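Ticket: wrist camera view and gripper comparison, ceiling-mounted arm (simulation)
Opened by: Ebere Okafor
Product: Kunari controller, Codonier gripper
Status: Solved, with one leftover question

Hi all, me again! I'm trying to pick between two grippers for our ceiling-mounted arm, and before we spend real money I'm running both in the sim. The Cloutier one went in without a fuss. The Codonier one has been giving me grief since lunch, so I'm writing everything down as I go in case somebody else hits the same thing (or spots what I'm doing wrong).

The trouble is the wrist camera. With the Cloutier model I get a clean view past the fingers. With the Codonier I lose a big part of the right side of the picture to a tall white band, and past the band it's nearly black. My object finder then decides that whatever touches the band ends right there, so it draws boxes that are much too narrow and the grasp planner aims at the wrong spot. 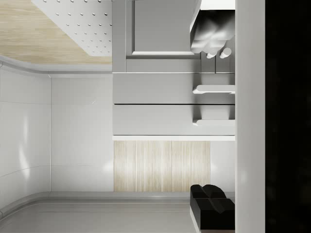

First thing I tried was the obvious one, swapping the camera file back to the stock one that ships with Kunari. No change at all. Then I restarted the controller, cleared the scene cache, and loaded everything fresh (this takes forever on my machine, I made a sandwich). Still no change.

Second try: I figured the near clipping distance was off, so I pushed it out bit by bit. The band did go away in the end, but so did the fingertips, and I need those to judge how the two grippers close on things. Put it back.

Third try was turning the camera mount 9 degrees away from the gripper body. Better! The dark part shrank a lot. But now my hand-eye calibration was junk, and the first grasp of the mug landed on air. I redid the calibration with 16 poses and it settled down, though I still wasn't happy with having a different mount angle for each gripper. Kind of ruins the comparison.

Update, 4:30 p.m.

Got a reply from the Zullulmont forum asking if the arm was starting from the same home pose in both runs. Good question, and I was sure the answer was yes. So I loaded the overview camera, parked the arm up high with the elbow bent and the gripper open space all around it, and went through the joint values one at a time against my saved Cloutier run. 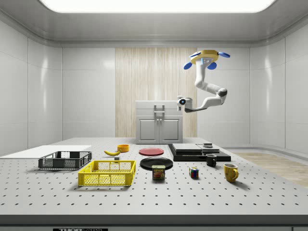

Joint 7 was different! When I imported the Codonier, the tool flange got a new zero, and the whole wrist was rolled over from where I thought it was. The planner didn't care, it happily found a path anyway, so I never got a warning. I'd been comparing one gripper with the camera on the good side and the other with the camera looking past its own housing.

What I changed, in order:

Put the camera mount back to the stock angle.
Set the flange offset in the tool file by hand and saved it under a new name.
Reset the near clipping distance to default.
Ran the calibration again, same 16 poses.
Ran the short pick list with each gripper: banana, Spam can, Rubik's cube, yellow mug.

Both grippers now give me usable boxes from the wrist camera. The Codonier housing is still a bit wider than I'd like, but I can mask the leftover sliver and the planner is fine with that. I've queued 4,000 grasps for each one overnight, same seeds, same object positions.

Leftover question for the Kunari folks: can the import step show a message when it changes the flange zero? Even one line in the log would have saved me an afternoon. I'm happy to send both tool files if that helps, just tell me where to upload them.

Marking this solved for now. I'll post the grasp numbers in the gripper thread once the run is done.

Ebere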